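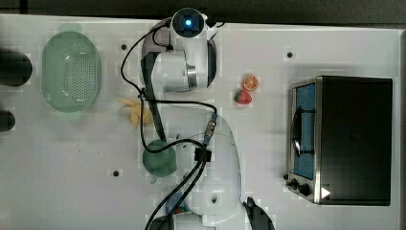

Figure 1. The robot arm over the test table, with the toaster oven, colander and toy food set out.

3. Safety rules and working practice

The Narkholm project required a written set of working rules before any student could operate the arm. The group based its first draft on the laboratory's general machine rules and revised it in December, after a review by the teaching staff. The version in force is dated April 2022 and contains 27 rules.

Most of the revisions concerned cables. The first draft said only that cables should be "kept tidy". Cables run along the outside of the arm in our set-up, and the present rule asks the operator to move each joint slowly through its planned range and to watch for pulling or snagging before a task is started.

Rule 14 limits who may stand within reach of the arm. One person holds the stop button and has no other duty. Objects on the table may be moved by hand only when the arm has been stopped and the operator has said so aloud.

The group kept a log of more than 2000 task attempts. An early stop was recorded in 69 of them, and each entry gives the reason and the rule concerned. Entries from the Tustska trials were kept in a separate log and are listed in Appendix B.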